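The coat stand by the railing

8/8/21

So I have been going on about coats again. Sorry! If you came over from the Ranthorpe curtain saga, the hems are still not done and I would rather talk about something else.

You may remember that back in February I started renting a desk on the upper floor at Bramora, mostly to get out of my own kitchen. Lovely light, decent kettle, and a biscuit tin that gets refilled more often than I need it to. What it did not have was anywhere to put a coat. Everyone slung theirs over the back of a chair, and then the chair tipped over the second you stood up (mine went twice in one morning, with my lunch in the pocket). There were hooks by the downstairs door but they were always three deep in cagoules, and by home time you were digging for your own sleeve like someone looking for the end of the sticky tape.

I moaned, and the reply was more or less "well, find us something then". Fine! I love being told to find something.

I had a good look round the new shops first and came away in a sulk. Spindly metal things, mostly, and one at Strickland that wobbled when I so much as hung my handbag on it. Then I wandered into Brenanine, the second-hand place behind the bus station, and in among the standard lamps was a proper old-fashioned wooden coat stand. Reddish-brown, tall, with pegs sticking out at a slant near the top and another one lower down. I paid £23, which I thought was fair, and then had to get it home on the number 8 bus. I do not recommend this. I stood in the buggy space holding it like a dance partner and a small boy asked me if it was a tree.

It had a wipe over with warm water and a drop of washing-up liquid, then a dry, then some beeswax polish rubbed in with an old vest. I left it overnight and buffed it in the morning. The colour came up a treat. I did think about painting it for all of 20 seconds and I'm so glad I left it be. 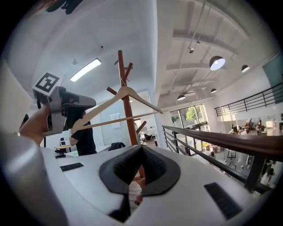
The coat stand in its new spot upstairs, with a hanger on it.

I tried it in a few places. Next to the printer it got in the way of the paper drawer, and by the stairs it felt like it was waiting to trip someone. Up here near the mezzanine railing suits it best, I think. You get the whole busy floor down below and then this nice bit of plain old wood, and it makes the place feel a bit more like a hallway at somebody's house.

The hanger was my idea too. Pegs are grand for anoraks and scarves but they leave that funny little pointy bump in the shoulders of anything smart, and I have one good wool jacket I'm fussy about. A pale wooden hanger hooked over the top does the job. It doesn't match the stand at all and I've decided I like that.

One tip if you get one of these: load it evenly. Heaviest things on opposite sides, and keep the low peg for umbrellas or a tote bag. I learned that at home with my gran's old stand, which came down on the cat's dinner (cat unharmed, dinner everywhere).

Next on my list is an umbrella pot, as the wet ones currently drip into a washing-up bowl. I've seen a big brown glazed one at Brenanine but it has a crack down one side and they want over £20 for it, so I'm holding out. If anyone has sealed a cracked pot and had it stay sealed, do tell me what you used. And yes, I will do the curtains next week.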